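Dull patches on a marble vanity top, can I fix them myself?

tessa_in_sanport
Okay, so we moved into a place in Sanport in October and the bathroom has this big veined marble counter that I love. But there are cloudy spots near the sink that won't wipe off — you only see them when you get your head down low. I had a quote from Zanbridge for a full repolish and nearly fell over. Has anyone done this at home?

The vanity, with the sink and mirror:

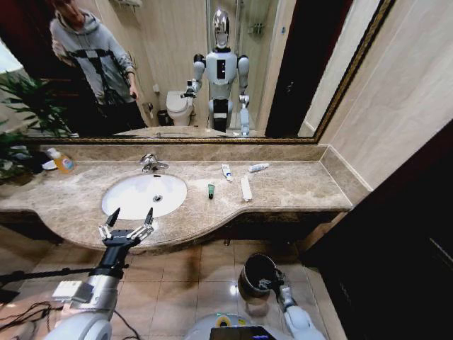
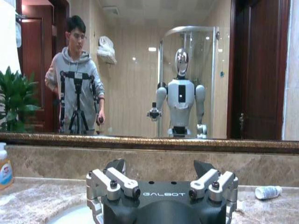
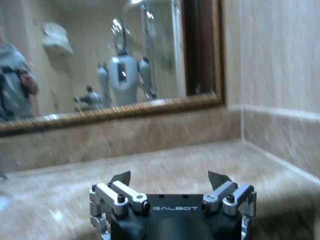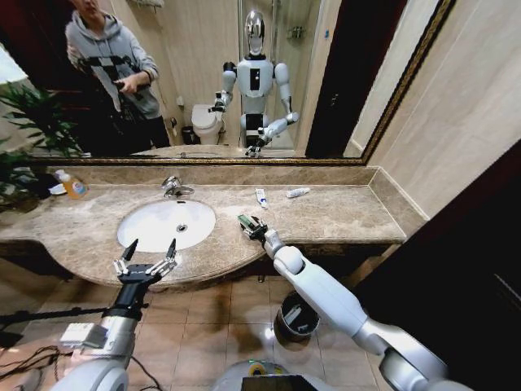

The spots feel slightly rough if I run a fingernail over them. I've been using a vinegar spray most mornings, so maybe that's my answer right there?

gritandbearit
Yep, it's the vinegar! Acid eats the shine off marble, and that's called etching. I did the same thing in my old condo. Get a set of wet sanding pads, start at 400 if the spots are rough, work up to 4000, then use a marble polishing powder on a damp felt pad. Mine took 20 minutes a spot. Try the back corner first, and go easy — I got carried away and left a dip I could feel forever after.

Pladeck_Pete
just seal it

moxieandmops
Sealer won't bring the shine back, it only slows down stains. Do the polish first, then seal. Switch to a stone cleaner or plain dish soap too, and put a tray under anything that drips.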